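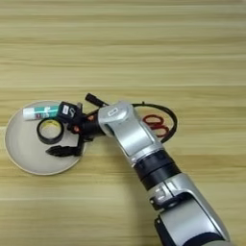
Reviews > Home Office > Desk Lamps

Plesto Clamp Lamp: eight months in

24 August 2020 | by Touran Mohammadi

2 min read

I bought the Plesto in January, after my old Grurel started flickering every time a truck went by, and I've used it nearly every evening for bills, crosswords and a frankly silly amount of card making. So I think I can say a few things about it by now!

The arm is great. It stays where you put it, even stretched all the way out, and the clamp hasn't left a mark on my desk.

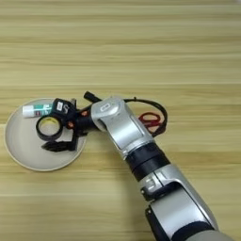 The switch is another story. It's a touch spot on the base of the arm and it's so sensitive that I turn the thing off with my sleeve (my sister did it twice in one visit). Plesto's support person was nice about it and told me to wipe the spot with a dry cloth, and no, that didn't help. You also can't change the bulb yourself, which bugs me at this price. 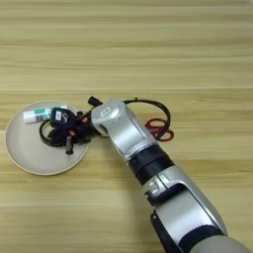 Color is what I care about most, and the warm setting is lovely for reading but makes all my papers look like old teeth. The middle one is far better for craft stuff. On a light wood top, the kind with pale beige and yellow-tan bands in the grain, I'd go with the middle one too - the warm one turns the whole desk orange.

I paid 167 dollars, and the Han I tried at the store was more than 200 with a shorter arm. I'd buy the Plesto again, but I'd want the version with a real switch if they ever make one.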